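Subject: Re: [gripper-maint] finger play on the hand-held units

On unit Sonder, one of our members wrote to the list:

> We have two of the hand-held grippers and the left finger on one
> of them has started to rock when it closes on anything thick. The
> pad looks fine to me. I tightened the two screws near the top of
> the finger and it was better for a day. Is there a usual order for
> checking these? I would like to avoid taking the whole linkage
> apart if I can. Also, how do you all decide when a pad is done?
>
> Chowdary

There is an order, and the screws are near the end of it. We look after the same kind of tool at Zoria and log every close, so I can tell you what we do.

Start with the link pivots. Take hold of the finger pad between thumb and forefinger with the power off and push it sideways. If the pad moves and the link under it moves too, the play is in a pivot lower down. If only the pad moves, then go to the screws. On ours it was the lowest left pivot, and tightening the finger only hid it until the screws worked loose again.

For a test piece, use something with some width and a little give. A rigid block will make a bad gripper look good. We use a pair of slides and close on the strap, one finger outside and one inside.
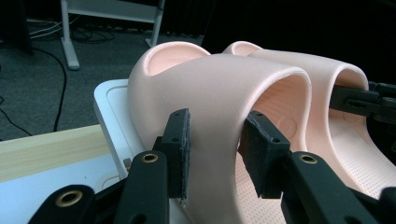 Damian Urbańczyk
Cell maintenance, Zoria

The links on this one are matte black plastic with brass-colored grommets in them. Check that each grommet sits flat in its link. If one stands proud on one side, press it back before you do anything else — do not pull it in with a screw. Then cycle the gripper 15 times on the test piece and push the pad sideways again.

On pads, go by the gripping surface. The right one here is a bit rough and frayed along the gripping edge. I leave a pad like that in place as long as the test piece holds without creeping. Our log has one pad swapped at 385 closes and another at 688, so I would not set a fixed number.

Two more things. Zero the opening again after any work on the links, or the width readings will be off. And if you run a second gripper on the same job, check it at the same sitting. We did one in March and left the other, and then spent a morning on Furkesar looking for a software fault.

If the rocking is still there after the pivots, send me the width log from before and after and I will compare it with ours.

Damian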